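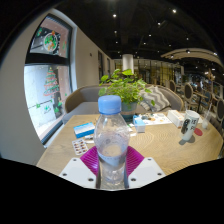 I bought the Frandsen side table in September, after Sille Lauritsen told me a living room needs "one calm surface." Mine has been calm twice, both times while I was waiting for the delivery guys to leave. It now holds a potted plant, a box of tissues, a cup, a glass with a straw, a water bottle with a light blue cap, and enough cold medicine to open a small branch of something. There is one round red coaster. The cup and the glass both stand right next to it, on the wood, the way things do in my house.

So, the table. The top is light wood with a pale, wavy grain that hides crumbs better than I deserve. It wipes clean with a damp cloth. Assembly took an evening and one phone call to Welington Arruda, who owns the right screwdriver and likes to be asked. My model is the 668. There's a longer one, the 1004, which I assume just holds more cold medicine.

Complaints: it wobbled for a week until I retightened the legs, and the spare screws came in a bag marked "152" with no further explanation. It also goes well with my gray sofa, so now the rug looks terrible and I blame Frandsen for that too.

Four stars. I'd buy it again, probably with more coasters.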